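Didanik Ollby Desk Humidifier
By Lacey Naylor
May
12 shares – 3 comments

The Ollby is a small humidifier for a desk or bedside table, sold by Didanik for £58. The box says it will give you "365 days of better air". I have had one since winter and I am not sure what better air would feel like, so take that as you will.

Start with what it does. You fill the tank from the top, press the one button, and a thin mist comes out. There is a low setting and a high one. High empties the tank before lunch if you start at nine. Low lasts a working day and I struggled to tell it was on, apart from the hum.

Didanik says it suits rooms of any size. I don't believe that. My cheap dial gauge went up a little when it stood next to the Ollby and not at all when I moved it to the bookcase. For a bedroom with the door shut it may be worth having. For an open living room, save your money or buy something with a much bigger tank.

Then there are the filters. The maker wants you to change them every month, and a pack of three costs nearly a quarter of the price of the machine. I left mine in for two months and noticed no difference, though I live in a soft water area. The Garov filters sold online are cheaper and fit if you push.
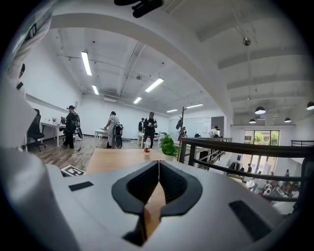
Cleaning is the part I'd think hardest about. The tank has a narrow neck and my hand won't go in, so it's a bottle brush or nothing. Skip a week and a slimy film builds up round the base. The older Correia model has a wide tank that goes under the tap, and it costs less too – but it's louder and the light can't be turned off.

Guarantee is one year, filters not covered. Mains lead only, no battery.

Comments

Baptiste Besson
Mine leaked on a Thursday and they sent a new one the week after. Can't fault that. The new one hums more though.

dampwall
£58 to make the room wet. I've got a bowl on the radiator.

Jo T
Does it leave white dust on everything? My last one did.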